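Widthorpe firm says a divided tray will fix the crowded shelf. Shoppers may want to wait.

2 min read

A plain gray tray with three compartments is the newest answer to a problem most households solve with a shoebox. Zovis, a small storage company in Widthorpe, began selling its Siluseck tray in February for $37, and it says the design will save the average family 22 minutes a week now spent hunting for jars and bottles.

The company did not say how it got that number. Asked for the study behind it, a spokesperson sent a second copy of the brochure.

The idea is simple enough. Short jars go at the back, small bottles go in the narrow strip in the middle, and the large section at the front is meant for whatever is tallest.
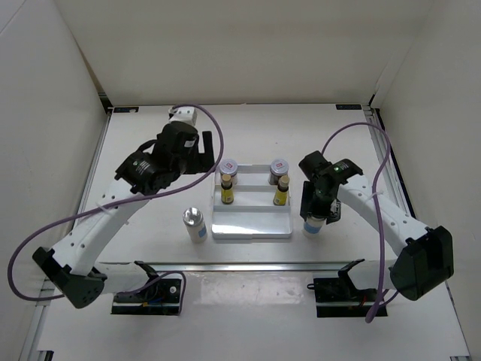

Jars at the back, small yellow-label bottles in front of them. The white bottles are outside the tray.

Jarmila Vrabec, who runs the housewares counter at Hájek on the north side of town, has had the tray in stock since it came out. She is not sold on it.

"It's a nice tray," Vrabec said. "I don't know that it's a $37 tray. People pick it up, they look at the price, and they ask me where the drawer dividers are."

Her main complaint is with the middle strip. It suits a small bottle and very little else, she said, and customers with bigger bottles end up parking them next to the tray, where they take up the same counter space they did before.

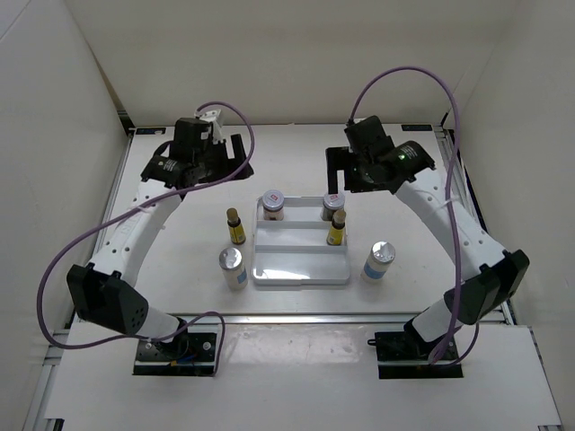 The tray's front section is the largest of the three.

Zovis also describes the layout as "100 percent intuitive." That is a hard claim to check — and an odd one for a product that comes with a folded instruction sheet. The sheet suggests keeping items with matching lids in the same row, which looks tidy but does little for anyone trying to tell two similar jars apart in a hurry.

To be fair, the raised rim is a sensible touch, and Vrabec said she has had no returns so far. She has also sold very few.

Zovis says a larger version is planned. It has not announced a price. Hájek has not decided whether to carry it.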